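Inicio | Cuaderno | Percepción | Planificación | Utilidades | Archivo

Cuaderno de taller — julio, celda de Villanueva

Empiezo a escribir pasadas las 16:30, con el café ya frío y la lista de pendientes más larga que esta mañana, pero contento, que conste. Hoy tocaba volver a la detección de cajas en estantería y por fin me he sentado con calma a mirar por qué el planificador se empeñaba en pedir poses de agarre dentro de paredes que para él no existían.

Recapitulo para Hilkka Oksanen, que se incorpora a esta parte la semana que viene y me pidió que no diera nada por sabido. El nodo de percepción saca una máscara por caja, ajusta un rectángulo al borde superior y de ahí estima la pose. Con esa pose, el planificador monta una caja de colisión abierta por arriba (cuatro paredes y fondo) y busca trayectorias de entrada. Mientras las cajas están separadas y se ve el borde completo, va como la seda. El problema llega cuando hay dos cajas azules seguidas, con otras detrás en sombra, y la segmentación decide que todo lo azul es una misma cosa larguísima. Entonces el rectángulo ajustado mide casi el doble de lo que debe, el fondo queda mal colocado y el planificador se cree que hay sitio donde hay plástico.

Lo primero que he probado ha sido lo fácil: meter las dimensiones nominales de las cajas como restricción dura en el ajuste. Mejora mucho en las cajas de delante y empeora en las grandes, porque en el catálogo yo solo había puesto un tamaño. Culpa mía. He añadido el segundo modelo al fichero de configuración y ahora el ajuste prueba los dos y se queda con el de menor residuo. De momento no he tocado los pesos.

Después he lanzado la batería completa sobre las grabaciones de Plesbridge: 1,903 fotogramas anotados, que es lo que tenemos limpio. El conteo de fusiones (dos cajas tomadas por una) ha bajado de 42 a 26. No es para tirar cohetes, pero es la primera vez que baja sin que suba otra cosa, y eso en este repositorio se celebra. De las 26 que quedan, casi todas son del nivel inferior, con cajas traseras asomando en la penumbra, y ahí la profundidad llega muy pobre.

El metal es el otro quebradero de cabeza. Los postes cepillados y, sobre todo, los tableros de las mesas devuelven unos reflejos que la nube de puntos se traga como si fueran superficies de verdad. He visto planos fantasma por debajo de una mesa, que el mapa de ocupación marcaba como obstáculo, y el brazo daba un rodeo enorme, muy digno, para esquivar un brillo. He puesto un filtro por confianza antes de integrar en el mapa, con una excepción: si el punto cae dentro del volumen conocido de la mesa, se conserva. Así no perdemos el tablero, que ese sí que conviene no atravesarlo.

La vista que estoy usando como caso difícil tiene casi todo lo que nos hace sufrir: la caja con los paquetes rojos a medio llenar, la vacía pegada a su izquierda, más azul metido en la sombra y la mesa de inox al lado con su franja de brillo.

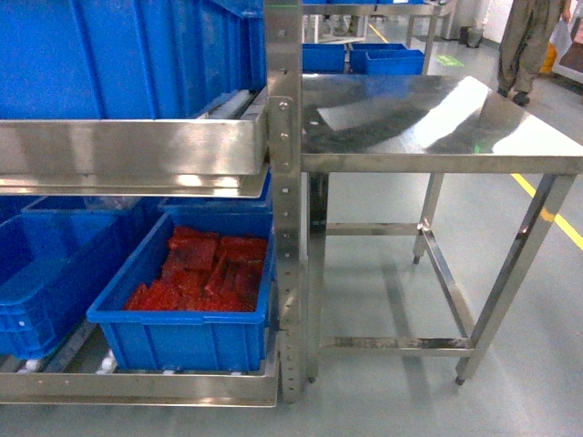 Selección del paquete dentro de la caja

Con la pose de la caja razonablemente resuelta, queda elegir qué paquete coger. El criterio que traíamos de Drillside era «el más alto», que funciona con cartón y se atraganta con montones de envoltorio arrugado, porque un pliegue suelto gana por altura y no ofrece ninguna cara buena. He cambiado la puntuación: ahora pesa más el área plana visible y la altura entra solo para desempatar. Los que tienen cara de bloque suben en la lista y los arrugados bajan, que es lo que haría cualquiera con la mano.

He añadido también una penalización por cercanía a la pared. Aquí he tenido dudas y las dejo escritas: si la penalización es muy fuerte, el sistema no termina nunca de vaciar los laterales; si es floja, volvemos a las trayectorias que rozan el borde. La he dejado con un margen de 30 mm desde la cara interior, medido sobre el modelo, y decayendo de forma lineal. Hilkka, si te apetece, prueba otra forma de decaimiento, que yo a estas horas ya no me fío de mi criterio.

Plástico transparente

Caso abierto. El plástico transparente encima de una caja no aparece en la profundidad o aparece a jirones, y la máscara de la caja se rompe justo por ahí. De momento lo trato como «región desconocida» y el planificador no entra. Es conservador y nos hará perder agarres, pero prefiero eso a enganchar una lámina y arrastrarla por toda la celda.

Personas en la vista

La máscara de persona funciona bien con el cuerpo entero y flojea cuando solo se ven piernas detrás de una mesa. El mapa de ocupación integraba los pantalones como obstáculo estático y los dejaba allí plantados un buen rato. He acortado la caducidad de las celdas fuera de los volúmenes fijos y, al repetir la grabación, el fantasma desaparece en torno al segundo y medio. Esto afecta solo al mapa de planificación; la parada de seguridad va por su lado y no la he tocado ni pienso tocarla.

Pendiente

— Subir la rama con los dos tamaños de caja y avisar a Predley de que cambia el formato del fichero de configuración.
— Anotar más casos del nivel inferior, sobre todo con cajas traseras.
— Mirar si los rodillos claros que asoman bajo las cajas sirven para estimar la línea del estante. Me da que sí, aunque son muy pocos píxeles.
— Repetir la batería con el filtro de reflejos activado. Hoy la he pasado sin él, así que los números de arriba son solo del ajuste.
— Renombrar de una vez el parámetro «margen2», que da vergüenza.

Dejo corriendo la repetición de la batería en la máquina del fondo. Por favor, no la apaguéis.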